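People keep asking me if a machine can clear a kitchen table yet. Short answer: bits of it, slowly.

Madhu Malhotra and I gave it 4 weeks at Plornico. 763 tries, all logged. 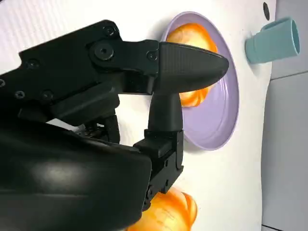
Picking things up is the part that has improved most. Plates are still awkward, as the rim is low and the fingers need something to get hold of. A cup on its side, like the teal one, is a different grasp from a cup standing up, and most systems I've tried treat it as a new problem.

Soft food is worse again. Tapio Oksanen reckons wiping down is harder than both and I agree.

Would I pay 2000 for one at home? No. I'd have a better dishwasher for 700.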